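Stollance remet la vaisselle en plastique sur la table, et promet beaucoup

La marque Stollance lance en juillet une gamme de bols et d'assiettes en plastique destinée, selon son dossier de presse, à « réconcilier les familles avec la vaisselle légère ». Vingt-huit références, un prix d'appel à 5 euros le bol, et une garantie qui couvre, sur le papier, 3 000 passages au lave-vaisselle. Le distributeur Pakard aura l'exclusivité de la série pendant l'été, avant une ouverture aux magasins indépendants.

La société n'en est pas à son coup d'essai. Elle avait déjà tenté, il y a quelques années, un saladier pliable dont le couvercle fermait mal et qui a disparu des rayons sans communiqué. Cette fois, l'entreprise parle d'un « produit de fond », appelé à rester au catalogue. Le mot revient quatre fois en deux pages.

Que vend-on exactement ? Un bol blanc, rond, à paroi mince. L'objet existe depuis l'après-guerre et se trouve à peu près partout, souvent pour moins cher. Stollance met en avant l'épaisseur réduite de la paroi, qui économiserait de la matière, et un bord retravaillé pour que l'on puisse le saisir sans que le bol se déforme. Sur le premier point, la marque ne donne pas le poids du modèle précédent, ce qui rend la comparaison impossible. Sur le second, elle renvoie à des essais menés à Dikport, dont le compte rendu complet n'a pas été communiqué à la presse.

Senan Cronin, directeur des produits de la marque, assure que ce compte rendu sera publié « dans les prochaines semaines ». Interrogé sur ce qu'il contient, il a évoqué des prises répétées par le bord, à vide et en charge, sans préciser quelle charge. « Un bol, on le prend par le bord, on ne le prend pas par le fond. C'est là que tout le monde a fait des économies et c'est là que nous n'en avons pas fait », explique-t-il. L'argument se tient. Il faudrait pouvoir le vérifier.

La question de la durée de vie est plus délicate. Une garantie de 3 000 lavages correspond, à raison d'un cycle par jour, à plus de huit ans d'usage. Or la gamme est neuve, et aucun exemplaire n'a pu vivre aussi longtemps dans une cuisine. La marque répond que le vieillissement a été simulé. Les conditions générales, elles, excluent les rayures, les taches de sauce tomate, le jaunissement, le contact avec un corps chaud et « toute utilisation non conforme », formule assez large pour y ranger à peu près tout ce qui arrive à un bol. Restent couverts la fissure et la casse, sur présentation du ticket de caisse. On souhaite bonne chance à ceux qui devront retrouver, dans huit ans, un ticket thermique imprimé cet été.

Même prudence sur le four à micro-ondes. L'emballage autorise le réchauffage, mais la notice le limite à de courtes durées et déconseille les aliments gras ou très sucrés. Un reste de soupe passera, un reste de gratin beaucoup moins. Stollance n'a pas souhaité indiquer pourquoi cette restriction figure dans la notice et pas sur la boîte.

Chez Ó Conaill, fabricant concurrent qui travaille surtout le grès et l'émail, on se dit peu inquiet. L'entreprise fait valoir que ses clients achètent une assiette pour la garder et que le plastique reste associé au pique-nique et aux enfants en bas âge. La remarque est intéressée. Elle oublie aussi qu'une bonne partie des acheteurs mélange les deux sans y penser : la table ordinaire d'une famille n'a rien d'un service assorti, et un bol en plastique y voisine depuis longtemps avec des tasses dépareillées et une casserole posée là en attendant mieux.

C'est d'ailleurs le terrain que vise la marque. Les coloris ont été choisis pour se fondre dans l'existant, dit le dossier, qui consacre un long paragraphe au blanc, décrit comme « une absence de choix assumée ». On peut aussi y voir la teinte la plus simple à écouler. Les autres couleurs arriveront à la rentrée, si les ventes suivent.

Reste le prix. À 5 euros pièce, le bol se situe dans le haut du panier pour ce type d'objet. Le lot de six est proposé à 25 euros, soit une remise réelle, à condition d'avoir besoin de six bols identiques. Pakard prévoit de le placer en tête de gondole et de ne proposer l'achat à l'unité qu'en rayon. Les clients qui voudraient essayer un seul exemplaire devront donc le chercher un peu.

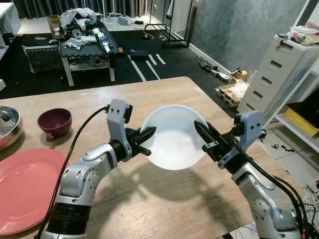
Rubrique Maison et consommation

Le blanc de la série laisse passer un peu de lumière, ce que la marque présente comme un signe de finesse. Le même effet s'observe sur beaucoup de bols minces, et il ne renseigne guère sur leur solidité. À côté d'une assiette rose saumon et d'une tasse bordeaux, un bol de ce genre se remarque peu, et c'est peut-être le meilleur argument de vente du projet, même si le dossier de presse préfère parler de « présence discrète ».

Sur le volet environnemental, Stollance se montre plus réservée que d'autres. Elle annonce un plastique recyclable, sans préciser la part de matière recyclée, et ne prévoit pas de reprise des articles usagés en magasin. M. Cronin indique qu'un système de collecte est « à l'étude » avec Pakard. Le distributeur, contacté, confirme des échanges mais aucun calendrier. Un bol recyclable que l'on ne sait pas où rapporter finira le plus souvent à la poubelle, et l'acheteur devra se renseigner auprès de sa commune sur les consignes de tri, qui varient d'un endroit à l'autre.

La marque se défend aussi sur l'empilage. Les bols s'emboîteraient sans coller, grâce à un petit décrochement sous le bord. La précision a son importance pour qui a déjà bataillé avec deux récipients soudés par un fond d'eau. Là encore, il n'y a pour l'instant que la parole du fabricant. Les échantillons promis à la rédaction n'étaient pas arrivés à l'heure où nous écrivons ces lignes, et notre demande de recevoir un lot prélevé en rayon, plutôt qu'une sélection préparée par le service de presse, est restée sans réponse.

Les premiers exemplaires doivent être mis en vente en juillet dans les magasins Pakard et sur le site de l'enseigne. Les assiettes suivront, puis les saladiers, dont la marque ne dit pas encore s'ils auront un couvercle. Le compte rendu des essais de Dikport est annoncé pour la même période. Nous y reviendrons s'il paraît.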